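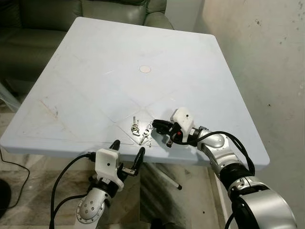

Zweiarm-Set Birnar für Robotik-AGs und Wettbewerbsteams

Artikelnummer 1534
Hersteller: Nirau Lehrmittel
Lieferzeit: auf Anfrage

Mit dem Birnar bekommt Ihre Arbeitsgemeinschaft zwei vollwertige Arme, die miteinander oder jeder für sich arbeiten können, und damit endlich genug zu tun für alle, die nachmittags um den Tisch stehen. Wir haben das Set zusammen mit der Schülergruppe in Clutville über ein ganzes Schuljahr hinweg weiterentwickelt, und man merkt ihm an, finden wir, dass viele junge Hände daran geschraubt haben (und dass sie uns ziemlich deutlich gesagt haben, was ihnen nicht gefiel!).

Die Gehäuse der Greifer kommen aus dem 3D-Drucker. Die Druckdaten liegen bei, sodass Ihre Gruppe ein beschädigtes Teil selbst nachdrucken oder eine eigene Form ausprobieren kann. Gerade vor Wettbewerben ist das viel wert, und wer schon einmal am Abend vorher auf ein Ersatzteil gewartet hat, weiß, wovon wir reden.

Die Schlüsselaufgabe

Zum Set gehört das Aufgabenheft Oei, dessen beliebteste Übung ganz ohne Spezialmaterial auskommt: Ein Schlüsselbund liegt auf dem Tisch und soll gegriffen, angehoben und an den anderen Arm übergeben werden. Das klingt nach wenig und beschäftigt eine Gruppe gut und gerne mehrere Nachmittage. Schlüssel sind flach, sie glänzen, sie verrutschen am Ring und liegen nach jedem Versuch anders da. Ein einfacher Kunststofftisch genügt als Unterlage, solange er nicht wackelt. Beginnen Sie bitte mit einem einzelnen Arm und nehmen Sie den zweiten erst dazu, wenn das Greifen sitzt — die Übergabe ist eine Aufgabe für sich.

Lieferumfang

2 Arme mit Greifern
Kabelsatz und Netzteile
Druckdaten für die Greifergehäuse
Aufgabenheft Oei, deutsch
Ersatzschrauben und Werkzeug

Tisch und Übungsgegenstände sind nicht enthalten.

Preis

Komplettset: 3.000 Euro
Leihset für ein Schulhalbjahr: 600 Euro

Schulen und eingetragene Vereine können auf Rechnung bestellen. Wer sich nach der Leihe zum Kauf entschließt, bekommt die Leihgebühr vollständig angerechnet. Leihsets für das zweite Halbjahr sind erfahrungsgemäß früh vergeben, und die Geräte aus der laufenden Runde kommen erst im April zu uns zurück — schreiben Sie uns also lieber zeitig, auch wenn die Gruppe noch nicht ganz feststeht.

Preise und Lieferumfang: Stand 12. August 2025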